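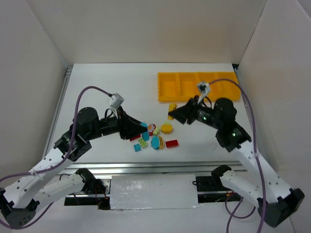 Step 3. Record the sorting task

Before you start, put the toys in one loose group between the two grippers, and keep the yellow tray near the back wall. All four compartments must be empty at the beginning of every episode.

Hold the leader arms with a relaxed hand and wait two seconds. Then press Record in Skiltetden and begin.

Take one piece at a time. Open the gripper early, come down slowly, close, lift, and only then move to the tray. If a piece lies closer to the left arm, use the left arm – do not reach across. Small bricks with studs are easier to hold by their flat sides.

When you drop a piece, pick it up again and continue. We keep such episodes, they teach the robot to recover. But if the two arms touch each other, stop and delete.

One episode should be no longer than 90 seconds. Make 5 episodes for practice, then delete them and record the real ones.

Check the cables of both wrist cameras between episodes. They need enough slack for the whole way to the tray.

Step 4. Look at your recordings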